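Getting your numbers, texts and photos off an old keyboard phone

Posted by Emmanuel Ogola
Last updated 31 December 2022
Filed under: phones, old kit, backups

Quick one, written between other jobs. Been asked this a lot lately. You've got an old phone with proper keys, it's been in a drawer for years, it has numbers on it you want. Maybe texts from someone. Maybe photos. You want them somewhere safe before the thing dies for good.

Works for most keyboard phones from that time. Menus differ, so if yours says Options where I say Settings, same thing.

What you need

The phone. Its charger, or one with the same plug. A data cable (not every charging cable carries data, more on that below). A computer with a bit of free space. A memory card if the phone takes one. Your SIM, or any SIM that fits. Pen and paper. An evening.

Step 1. Look at the battery first

Back off, battery out. Lay it on a flat table and spin it. If it spins like a top it's swollen. Stop there. Don't charge it, don't press it, don't put it in the bin. Take it to a battery recycling point and buy a replacement. I got mine from Skoston, they still have drawers full of old ones, and the Zolent copy has been fine in two phones so far.

If it sits flat, carry on. Wipe the gold contacts with a dry cloth. A pencil rubber if they're grubby.

Step 2. Charge it slowly

Wall charger, not the laptop. A really flat battery can sit there for 60 minutes with nothing on the screen at all. Leave it. Stay in the room. If it gets more than slightly warm, unplug.

Still nothing? Battery out, count to five, battery in, charger in again. Try a different cable. Most "dead" phones I get handed are a dead cable.

First start-up can take ages. One of mine took so long I made tea and drank it.

Step 3. Don't update anything

It may ask. Say no. It may want you to sign in to an account you've forgotten, skip that as well. If it's asking for the device password and you're not sure, STOP guessing. Plenty of these phones wipe themselves after so many wrong goes, and the screen only warns you near the end. Write down every one you've tried so you don't waste a go on the same one twice.

Turn wifi and mobile signal off while you work. Less to go wrong, battery lasts longer.

Also fix the clock. If it's gone back to the year dot, every file you copy out could get a daft date on it and you'll never sort them.

Step 4. Contacts

Three ways. Try them in this order.

a) Send all as one file. Open contacts, menu key, look for Export or Backup or Send all. If you get a choice of format pick vCard (.vcf). Save to the memory card. Every modern phone and mail program will read it.

b) Bluetooth. Pair old phone to computer, send contacts across. Some phones do them one at a time. Fine for 5, miserable for 200.

c) Copy to SIM. Last resort. The SIM only holds so many and it chops long names, throws away email adresses and second numbers. If you do go this way, do the important ones first and check each name after.

When the file's across, open it on the computer before you do anything else. Look at the first name, the last name, and someone in the middle. Accents are what usually break. If you see gibberish, open the file again and choose UTF-8, then try one of the Western options.

Don't import into your new phone straight away. Make a fresh group or a fresh account for them, otherwise you get doubles of everybody and a horrible afternoon.

Step 5. Texts

Harder. A lot of these phones have no way to save texts as a file. Check for a Backup option under Messages, and check whether the maker's old desktop program still runs on your computer. The backup it makes may be in its own odd format, keep it anyway. Someone may have written a reader for it.

If not, do it by eye. Turn the screen brightness up, set the screen timeout to the longest it'll go, and photograph the messages one screen at a time with your current phone. Sounds silly. Works. Tips:

Prop the old phone so it stays put and you only touch the keys.
Daylight from the side, no flash.
Turn the font size down one notch so more fits on each screen.
Open the message details now and again so you've got the date in shot.
Overlap by a line so you can see nothing was missed.

Name the pictures by person afterwards. I didn't, the first time, and had to do the lot again.

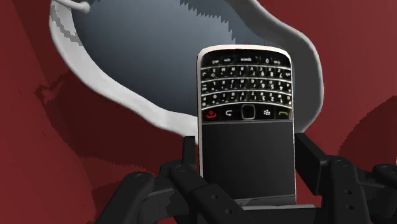 And the sofa, with the oval tray on the seat.

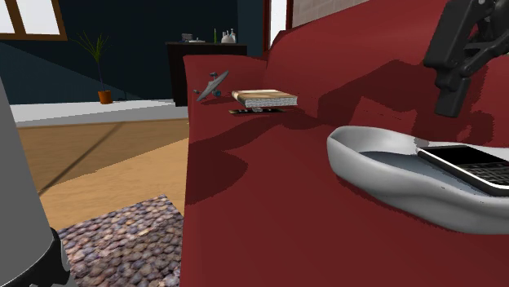 Obi wrote in to say he'd done the photographing bit for his late aunt's messages and wished he had started from the oldest end, as he kept losing his place every time the list jumped back to the top. Obi also reckons typing out the two or three that matter most is worth the bother, in case the pictures ever get lost. Agree with both. Scroll right to the bottom before you begin, work up.

Step 6. Photos and recordings

Easy by comparison. Cable in, phone should ask what you want: pick Mass storage or USB drive or File transfer. Not Charge only, and not the one that wants to install things.

No question pops up and computer sees nothing? Nearly always the cable. Swap it before you start poking at drivers.

Look for a folder called DCIM, or Pictures, or Camera. Copy the whole folder, don't drag single files. Then go looking for these, because people miss them:

Voice notes. Often in their own folder with a name like VN.
Pictures people sent you. Usually held inside the messages, so you may need to open each one and choose Save.
Anything in the phone's own memory. The card and the phone are two seperate places.
Ringtones, if you care. I do.

Copying can be slow. 1000 photos over an old cable, go and do something else. If it keeps stopping at the same file, skip that file, get everything else, then come back to it.

Memory card alone? Take it out with the phone off and use a card reader. Much quicker. Some phones had an option to encrypt the card, and if yours was switched on the files will look fine but won't open anywhere else. Turn it off on the phone, let it finish, then take the card out.

Step 7. Notes, calendar, memos

Easily forgotten. Open each and have a look. If there's only a few, email or text them to yourself, or copy them by hand. Calendar may export along with contacts, same menu.

Watch for passwords saved in a memo. Everyone did it. Shred the paper copy after.

Step 8. Two copies

One on the computer, one somewhere else. A stick in a different house is good. Mine's at my sister's. Call the folder something you'd search for, with the phone's name in it. Mine is called Pusia phone, after the street I lived on then, and I've found it every time.

Open a few files from the second copy. Properly open them, don't just look at the names.

Step 9. Wipe, or keep

Wait a while before wiping. I give it a month. You'll remember something.

Then: Settings, Security, Wipe or Factory reset. Take the SIM and the card out first. Type whatever word it asks for. It'll restart, maybe twice, leave it plugged in the whole time.

Keeping it? Charge to half, battery out, store the two side by side somewhere dry. Put the right cable in the same box. Please. Label it too.

Common snags

Key doesn't work. Usually crumbs. Soft dry brush, phone off, tip it upside down and tap the back. If it's a key you need for the password, go slow and watch that each press registers.

Trackball or pad won't move. Warm breath and a cotton bud with a tiny bit of isopropyl. Roll it all directions.

Phone says Insert SIM and won't go further. Any old SIM that fits will normally get you past, it needn't be live.

Screen's white or lined. The files may be fine. Plug into the computer anyway and see if the drive turns up. No luck if it needs a password typed on the phone first, unless you can do it blind.

Restarts over and over. Try it with the memory card out. Then with the SIM out. Then another battery.

Will add the desktop program bit when I've had a chance to test it on a newer laptop. I started in August and got no further than the installer. If you've got it running, leave a note below with which version you used.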